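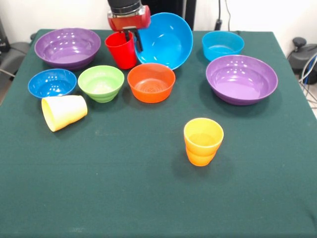
Chapter 4
Setting the Table: Meals and Hospitality

Every culture has its own rules about how people eat together. Some of these rules are written in books of manners, but most are learned at home, by children who watch their parents. In this chapter we study how a shared meal is prepared, who sits where, and what the dishes can tell us about a household.

We begin with the town of Minja, where Kerubo Kinyua lived for two years and visited 26 families at dinner time. Her notes show that the guest received food first in almost every home, even when the guest was a child. In January, when relatives came from far away, many families borrowed bowls from their neighbors and returned them with a little food inside. To give back an empty bowl was considered rude.

The second part of the chapter compares these customs with those of Irnano, a larger place, where most families buy their dishes new and seldom lend them.

Before you read, think about the meals in your own home. Who serves the food? Who may start to eat?

Key words: host, guest, serving order, table manners, household goods

4.1 The Borrowed Bowl

A bowl that travels between houses carries a message. Kinyua first noticed this when her neighbor, Felista Massawe, refused to take back a clean one.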